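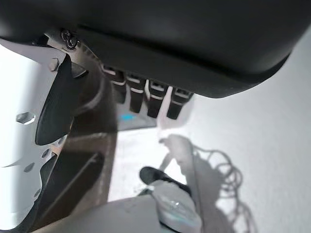 Eero Turunen met us at the door of the Didora test room with two cups of coffee, one for each hand, and he had to ask me to open the door for him. "The robot would have the same problem," he said.

The open day in February was the first one that Didora has held. Visitors came in small groups. I had asked to stay longer than the others, and Turunen, who leads the household work, agreed to talk between the groups.

His team teaches a humanoid to help with laundry. People expect that folding is the most difficult part, he told me, but he worries more about the basket. "A basket is soft in some places and hard in others. It turns when you hold it by one side. My grandmother did not think about this, but we think about it every day."

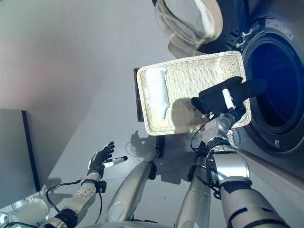

The team has recorded 918 attempts with the basket and the washing machine since the project began. Of these, Turunen counts 609 as good. I asked what happens to the rest. "We keep them," he said. "A bad attempt is also useful, if you write down why it was bad. In the beginning we did not write it down, and I am still sorry."

Theerawat Srithong is responsible for the hands. He came from Trandov, where he worked on packing lines, and he speaks about fingers with much patience. In a factory, he explained, the part always arrives in the same position. "A cloth has no position. You put it down and it is a new cloth."

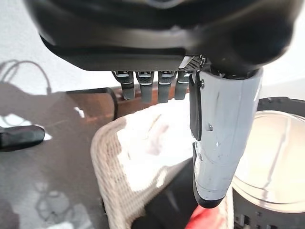

He would like to have better feeling in the fingertips before the next open day, and he would also like shorter cables. Cables were a subject he returned to three times.

One visitor wanted to know when she could buy such a robot. Srithong answered that he could not give her a year. Turunen was a little more open and said that a laundry room in a care home would come first, long before a private apartment, as there the machines are the same and the staff can learn together.

The next group was already waiting in the corridor. Turunen finished his coffee, which was cold by then, and went to let them in.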